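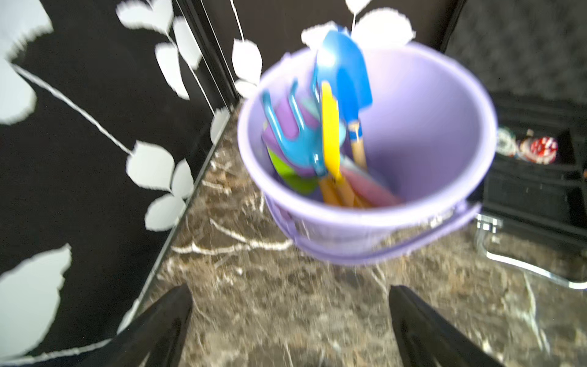 The Stodik garden bucket with the blue shovel and teal hand rake, working ends up.

I paid £16 for the Stodik children's garden set in November, a month when no child in Cerkham has any business near a flower bed. It has therefore spent most of its life indoors, digging nothing, on hard surfaces, and I feel I know it rather well.

You get a purple bucket with a carrying handle and a bundle of small tools to go in it. Mine sees regular use by Huguette Bodin's twins, who are four and treat a rake as a point of view. The shovel is the star. It has a broad, glossy blue blade on a wooden handle, and it has been used to serve imaginary soup, flatten a real banana and wake me up at 6.

The bucket is better than it needs to be. The rim is thick and rounded, which matters when it is being worn as a hat, and the handle hasn't come off despite a determined campaign. My complaint is that the tools all slump to one side, so you carry it at a tilt like someone with a grievance. 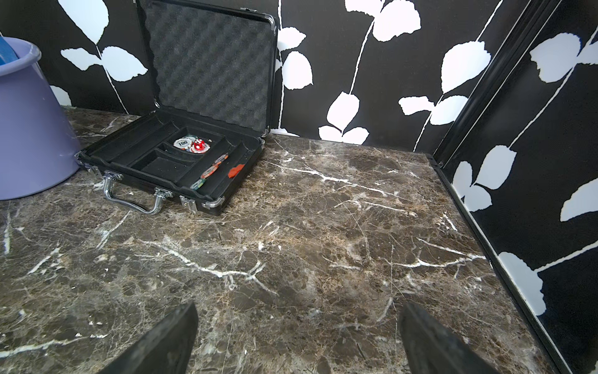

Tidying away is where the bucket earns its money. Things go in, blue ones and otherwise, and you walk off. Compare my poker chip case, a present from Konrad Brunner, with its metal corners, egg-crate foam and moulded channels. It has a proper place for everything and I have yet to see everything in it. The chips lean about in their row, the dice wander, and the latches need two hands. The bucket has no latches and expects nothing of you.

On the tools themselves I am less keen. The prongs of the hand rake are nicely rounded, so your shins are safe, but so is the soil. I tried it on a tub of compost and it mostly tickled. Edileuza Meireles has the Pfister set, which costs more and digs better, and comes in a string bag that leaks grit all over her car. I'd take the bucket.

The paintwork, if you can call it that, is cheerful to the point of shouting. I've stopped noticing.

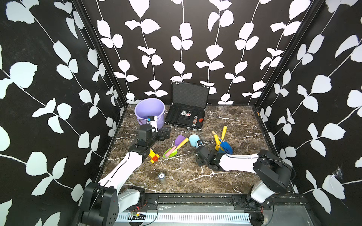
Lavender bucket at the back, light blue scoop and purple spatula on the floor.

Four stars. One off for the rake. I'd buy it again, though probably in April.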